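Equipo didáctico Stillar de manipulación manual
Referencia 1481
Material para centros de enseñanza, clubes y proyectos de alumnado

Descripción general

El equipo Stillar se destina a las asignaturas y clubes de robótica que trabajan la manipulación de objetos blandos. Se compone de dos pinzas de mano, derecha e izquierda, con las que el alumnado efectúa por sí mismo los movimientos que después estudiará en el aula. No requiere brazo robótico ni instalación fija, por lo que puede emplearse tanto en el taller como en espacios domésticos o de uso común.

El Departamento de Tecnología del Centro Cedbridge lo incorporó al préstamo interno para su proyecto de fin de curso, dedicado al manejo de prendas y telas. La coordinación pedagógica corresponde a Hilde Peeters, a quien deben dirigirse las solicitudes de otros departamentos.

Contenido del equipo

Dos pinzas de mano, identificadas con etiqueta de lado
Dos juegos de dedos amarillos de recambio
Guantes de trabajo blancos, en dos tallas
Soporte de almacenamiento de la pareja
Cuaderno de prácticas, con 19 fichas de ejercicio
Hoja de registro de sesión

Cada pareja comparte un mismo número de serie y debe conservarse completa. No se admite la devolución de una pinza con otra de numeración distinta.

Trabajo del alumnado

Las fichas se ordenan por dificultad. Las primeras se limitan a asir y soltar un objeto sobre una mesa despejada; las siguientes introducen telas extendidas, fundas, bolsas y prendas oscuras sobre superficies claras, que permiten apreciar mejor el contorno. Se recomienda que cada ejercicio se repita en más de una estancia, con distinta iluminación y mobiliario. 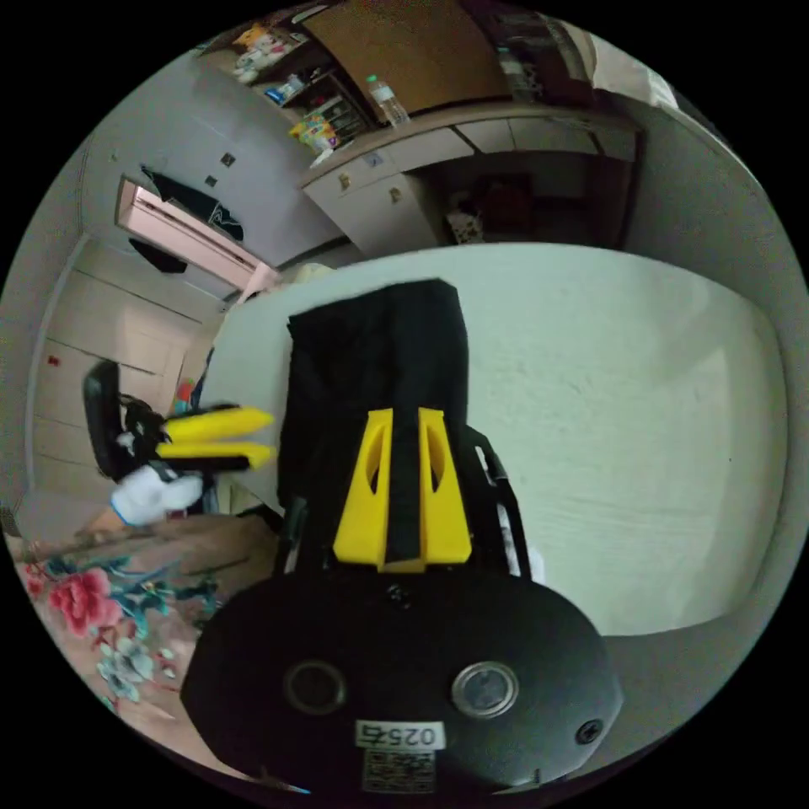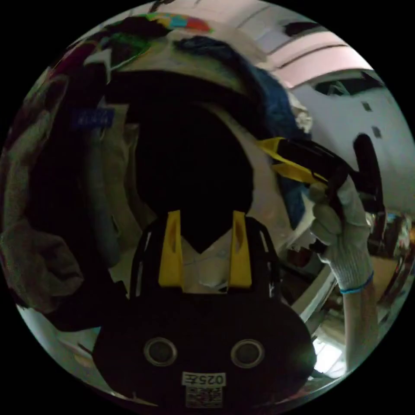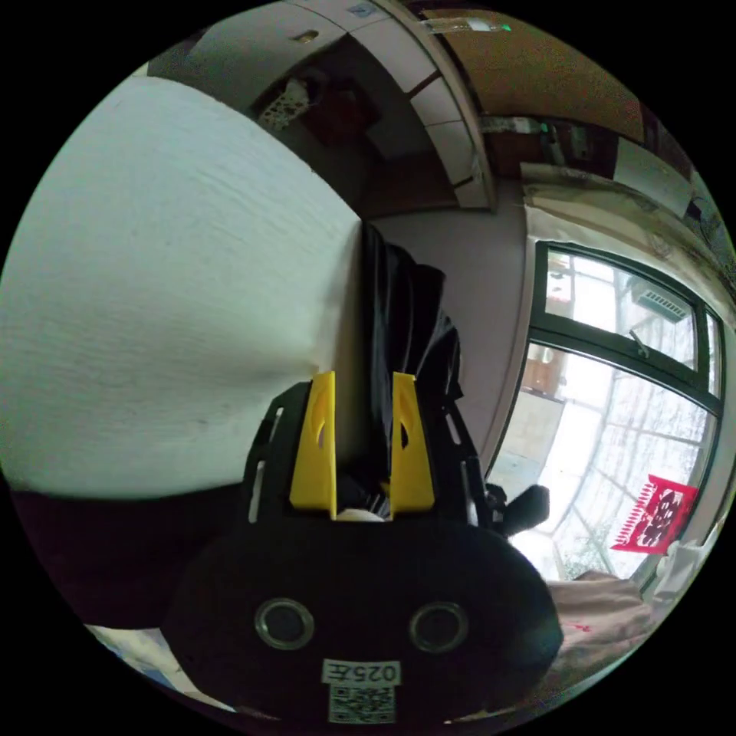

Pinzas de mano de cuerpo negro y dedos amarillos.

La duración prevista de cada sesión es de 90 minutos, incluidos la preparación del puesto y el cumplimentado de la hoja de registro. El alumnado trabaja por parejas: una persona maneja las pinzas y la otra anota el ejercicio, la estancia y las incidencias. Los papeles se intercambian a mitad de la sesión.

Instrucciones de uso

Antes de comenzar, compruébese que los tornillos de la base están firmes y que los dedos abren y cierran sin rozamiento. Las etiquetas no deben retirarse ni cubrirse con cinta. Durante el ejercicio, los movimientos se realizarán despacio y sin forzar el tejido; cuando una prenda quede enganchada, se abrirá la pinza y se liberará con la mano.

La limpieza se efectúa con un paño ligeramente humedecido. Quedan excluidos los disolventes y la inmersión del cuerpo de la pinza.

Participación en el certamen Hosodar

Los centros inscritos en la modalidad escolar del certamen Hosodar pueden presentar los trabajos realizados con este equipo. Las bases exigen una memoria del proyecto y las hojas de registro originales, firmadas por el profesorado responsable. El plazo de inscripción interna en Cedbridge finaliza en enero.

Préstamo y recambios

El préstamo se concede por trimestre y se formaliza en el almacén Gilchrist, con presentación de la ficha del grupo. Los dedos de recambio se solicitan por separado con la referencia 1103. Toda avería se comunicará por escrito, con indicación del número de serie y del lado de la pinza afectada.

Ficha revisada: 2020-01-14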